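Henare House, staff kitchen and drinking water points
Monthly inspection checklist with comments
Inspected by: Shona Brunton
Date: 1 November 2007
Copy to: Paora Ruawai, building office

Water at table
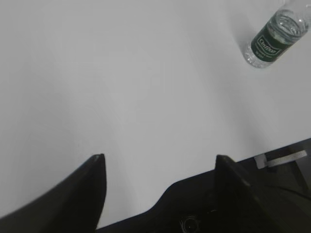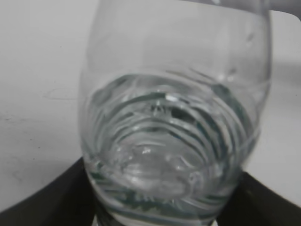 Plastic bottle (first photo) and glass of water (second photo).

1. Cold tap, main sink
OK. Ran clear. Flow is better than in June. Aerator unscrewed and rinsed, some grit in it.

2. Hot tap, main sink
Needs work. Drips when closed. Washer was replaced in June and is gone again. Muammer Uysal to look at the seat before fitting another one.

3. Warning label at hot tap
OK. Corner lifting. Replace when convenient.

4. Under-sink filter (Grullance)
Overdue. Cartridge has no change date written on it. Please write the date on the cartridge in marker, not on the cupboard door, where it gets wiped off.

5. Wall water heater (Holent)
OK. No leaks at the fittings. Overflow pipe clear. Keep the shelf under it empty. I took two tea towels and a box of paper cups off it.

6. Upstairs drinking fountain
Out of use. Button sticks in. Shut off at the valve and tagged. Part on order from Wikent, no delivery date yet.

7. Refrigerator
OK. Thermometer reads 4 degrees C. Door seal has a split at the bottom hinge side but still holds a sheet of paper. Check again next month.

8. Glassware
Two chipped glasses thrown out. Chipped ones go in the marked bin, wrapped. They were back on the shelf again this time.

9. Dishwasher
OK. Filter basket dirty, cleaned during inspection. Rinse aid low.

10. Floor at sink and dishwasher
Needs work. Mat curls at the front edge and is a trip hazard. Removed. Digby Tautahi has asked for a heavier one.

11. Electrical outlets near sink
OK. Ground fault outlets tripped and reset normally. Kettle cord must not run across the drainboard.

12. Fire extinguisher and blanket
OK. Extinguisher gauge in green. Blanket pouch was behind the coat rack, moved back to its hook.

Carried over from last inspection: item 2 and the cupboard latch left of the sink. Latch is now fixed.

Score: 87. Recheck of items 2, 4 and 10 by Nikau Whitcombe.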